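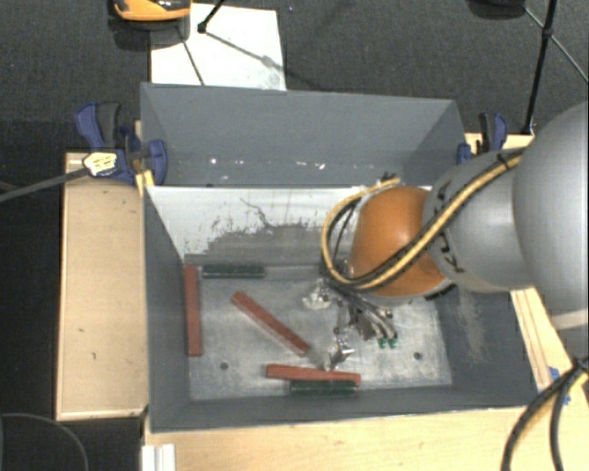 4.2 Cleaning the storage bin

Clean the Trarkitz bin every 300 hours of use, or sooner if dust collects in the corners. Use only a soft cloth and warm water. Scuffs and scratches low on a white divider panel, like the dark patch in the near compartment, are surface wear and do not require a new panel.

1. Take out all the parts.
2. Wipe the walls from top to bottom.
3. Wipe the floor, also around the holes.
4. Let it dry for 80 minutes.

Caution: Do not use steel wool.

Note: Replacement panels are order number 248.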